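Home About Archive Grumbles Contact

December 1, 2019
Posted by Derek Bunting

Do you really need a tray to load a washing machine?

I have been told, by three separate people and one magazine, that I am doing my laundry wrong. I carry it in my arms. I drop a sock on the stairs, I go back for the sock, I drop another one. This has been my method since I left home and I have never lost anything that mattered.

The new thinking is that you should have a laundry tray. You lay your clothes on it, folded or at least flat, bring the tray up to the door of the machine and slide them in from there. The claim is that things go in untangled, so they come out untangled, so they need less ironing. My sister-in-law in Geltham swears by hers. She also swears by copper bracelets, so I took it under advisement.

I was ready to leave it there, but the subject kept coming up, and I'm weak when it comes to household gadgets. I still own the Skamoteck egg thing. So I've spent more time than I'd like thinking about trays, and looking at them being used in front of proper front-loading machines.

A few points on the tray itself. The sort everybody recommends is light tan and slatted or woven, with a raised border so that nothing slides off the side. They look nice. They look like something bread should come in. My worry with anything woven is snagging, and none of the articles I read had a word to say about it. I have one good jumper and I'm not offering it up to a stray bit of cane. For T-shirts and tea towels I doubt it matters.

My other worry is size. A front loader has a round hole and a tray has corners. You can tip it and lean it on the rim, and gravity does the rest, or that's the theory. In my experience cloth doesn't slide nearly as willingly as people think. It sits there until the tray is almost upright and then the whole lot goes at once.
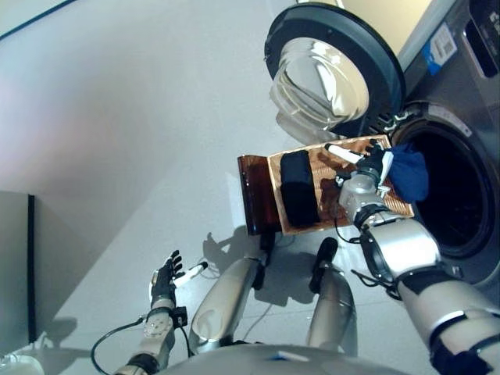
One folded black garment, one tray, door open.

I find the folding hard to get past. Look how neat it is! A compact little rectangle with barely a crease, on its way to be thrown about with a load of other washing. I accept that folding clothes before you put them in a suitcase makes sense, and folding them when they come off the line makes sense. Folding them for the machine is ironing the dog's blanket. The magazine said it "encourages mindful sorting", and I read that sentence 4 times without it improving.

To be fair to the tray people (I do try), there is one thing I'll give them. If you've got your things laid out in front of you, you look at them. You spot the tissue in the pocket. You spot the red sock. I once did a whole white wash with a biro in it and I'd have paid good money for a tray that day. Mind you, a table would have done the same job, and I've already got a table.

The machine matters more than the tray, if you ask me. The one thing I would insist on is a door that swings well out of the way. Ours at the old flat in Ridgeway only opened to 90 degrees and then stopped dead against the cupboard, so every load meant reaching round it like a man trying to post a letter through next door's letterbox. No tray on earth would have helped with that. A big clear domed door looks smart, but it takes up room when it's open and you need to know where it will end up before you buy.

Then there's stacking. Putting the dryer on top of the washer is sensible if you're short of floor, and I'd do it here if I trusted the wall. The drawback is that the washer stays down low, where it always was, and the dryer is now up at a height where my other half needs to reach. Disico do a stacking kit and the leaflet makes it sound like ten minutes with a screwdriver. I've read enough of their leaflets to add an afternoon.
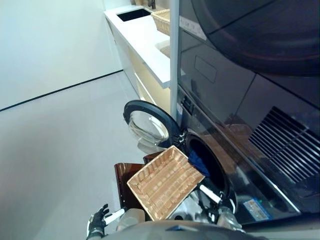
Dryer above, washer below, and the tray tipped up against the rim with some blue washing in the drum.

Tipped like that, the tray makes more sense to me than it does held flat. It becomes a sort of chute. I still think both hands and a bit of a shove would see to it, and I'd like to see somebody try it with a wet duvet cover or a pair of jeans that have been left in a heap since February. Blue cloth in a small bundle is the easy end of the job. It's the big, awkward stuff that ends up on the floor in our house.

The amber plastic bin I like better. See-through enough to give you some idea of what's in there, and shiny plastic is easy to wipe out. If I were spending money I'd spend it on one of those and skip the wickerwork. Our present basket is cloth on a wire stand and it has been leaning to the left for years. I have propped it with a book.

I did look at prices, for completeness. There's a hand-woven tray on one website that comes to nearly as much as a week's shopping, and it had 900 reviews, most of which seemed to be about how good it looked on the shelf. One woman keeps her post in it. Another uses hers for the cat. I didn't find many people talking about washing, and I went through quite a few pages.

So I've done a small trial of my own, with an old tea tray from the back of the cupboard. Four loads. I laid everything out flat, carried it through, tipped it in, and ran the same wash I always run. The shirts came out exactly as creased as they ever do. The towels didn't seem to care. I did drop fewer socks, I'll admit that, and I have since been asked at home whether the tea tray could stay by the machine, which I've agreed to for now.

If anybody reading has one of the woven ones and has put wool on it regularly, let me know in the comments whether it catches. I'd also like to hear from anyone who has stacked a dryer by themselves and still has the use of their back. The egg thing is going to the charity shop, by the way, if anyone local wants it first.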